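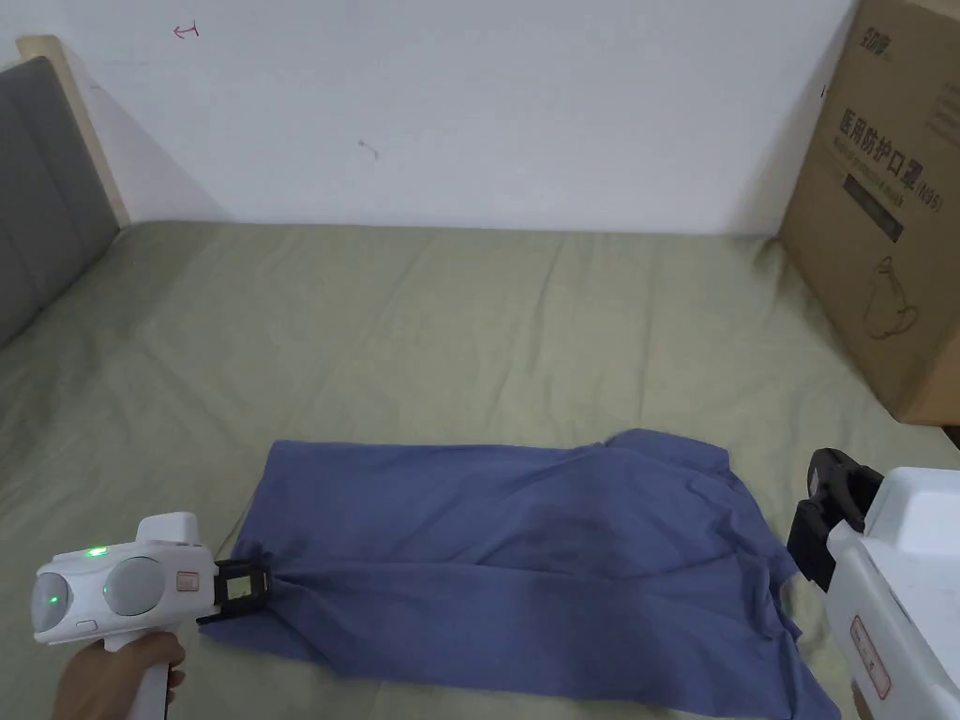 Blue-violet fabric part-folded on a bed made up with an olive-green sheet.

Skenow revises folding guidance for bed linen and large throws

Aug 13, 2024

Skenow, the residential lettings operator, has issued a revised linen procedure for its furnished flats. The main change concerns large flat pieces — sheets, throws, bedspreads and unfitted covers — which are now to be folded on the bed instead of on a table or held in the air by two people.

The procedure takes effect at the Erkau building this week and will be extended to the remaining sites by December. It replaces a single-page instruction that covered towels and pillowcases in some detail but gave one line to anything larger than a bath sheet.

According to Mirjana Hoxha, who wrote the new text, the old instruction assumed a folding table in each linen room. Two of the linen rooms at Erkau have no table, and the one in the third is too short for a double sheet. Staff had been folding on beds for some time without a written method, and the finished sizes varied from flat to flat. Shelves in the linen cupboards are 65 cm deep, so an item folded too long either hangs over the front or has to be turned sideways, where it blocks the stack next to it.

The revised method is as follows. The mattress is first covered with a clean fitted or flat sheet, pulled tight at the corners. The piece to be folded is laid across the bed with its long side parallel to the near edge of the mattress. Both near corners are located and held before any fold is made. The cloth is then drawn sideways until the upper edge runs straight, and the surface is smoothed from the middle outwards. The first fold is always along the length. The second is made in the same direction, and only then are the ends brought in.

Hoxha said most of the faults seen in returned stacks came from the first fold. If one corner is gathered in the hand when the cloth is pulled, creases spread from that point and are carried into every later layer. The text asks staff to open the piece out and start again when this happens, and not to try to press the creases flat from above. A second common fault is a loose flap along the folded edge, where the under layer has slipped beyond the upper one. This can be tucked back at the first fold but is hard to correct after the second.

The sheet underneath should differ clearly in colour from the piece being folded. On a plain sheet of another colour the corners and edges of the cloth are easier to find, in particular with dark or single-colour throws that have no visible border. Where the flat has only white linen, a coloured cover may be borrowed from the linen room for the purpose.

The finished width for throws is set at three shelf positions: narrow, standard and wide. Sheets are folded to standard width only. Each stack is limited to 15 items. Fitted sheets are dealt with in a separate section, which has not been changed — the elasticated corners are still to be placed one inside the other before the sheet is laid flat.

The procedure was tried over 11 working days in occupied and vacant flats. In that period 1406 items were folded and shelved by the new method. Birutė Rebane, who supervises the Erkau linen rooms, said the time taken for a single piece was at first longer than before, chiefly on account of the straightening step, and fell back to the former level in the second week. She said fewer stacks had to be taken down and refolded, although no figure was kept for this under the old instruction and a direct comparison cannot be given.

Rebane asked for one change during the trial. The draft required staff to work from the foot of the bed. In the smaller flats the foot is close to a wall or wardrobe, and the final text allows either long side to be used as well.

Laundering is not affected. Linen will continue to be collected and returned by Stomine under the existing contract, with sheets delivered already folded and throws delivered loose in bags. Throws are to be folded on the day they are returned. If that is not possible, they are to be taken out of the bag and laid flat over a spare bed until the next shift.

Tamošiūnaitė, which manages the two smaller buildings on Skenow's behalf, will use the same text with its own shelf widths. Its cupboards are of an older pattern and will not take the wide fold.

Printed copies of the procedure will be placed inside the door of each linen room. Copies of the previous instruction should be removed at the same time. Questions about shelf widths at individual sites go to the site supervisor, and corrections to the text go to Hoxha.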